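Heltance collected edition set for May

Kustus will publish the first collected edition of Heltance in May, the company said in its spring catalog. The hardcover runs 312 pages and gathers issues 1 through 11 of the science fiction series written by Theda Steinbach and drawn by Jörg Reuter. The cover price is $45.

The pages were rescanned from Reuter's original line art. Colorist Pascal Eichhorn rebuilt the files for the first two issues, which had been printed from low-resolution proofs in the single-issue run. Lettering by Timo Weidemann has been reset throughout at a slightly larger size to suit the wider trim.
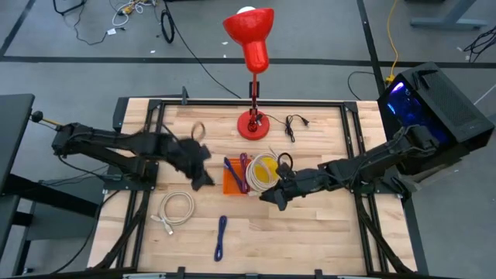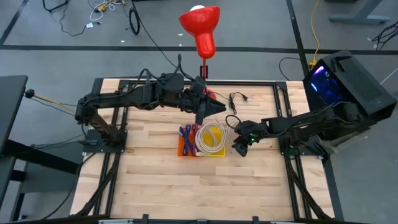
Contents and format

The book is section-sewn with a flat spine and printed on uncoated stock. Back matter consists of Steinbach's full script for issue 11, Reuter's pencil layouts for the same issue, and a cover gallery. The short backup stories by Wiebke Ackermann are not included; Kustus plans to issue those separately as a paperback under the title Skukis.

A digital edition will be released alongside the hardcover, without the script pages. Volume 2 has been scheduled but has no page count or price yet. Retailer orders for the first volume close at noon on the last day of the catalog period.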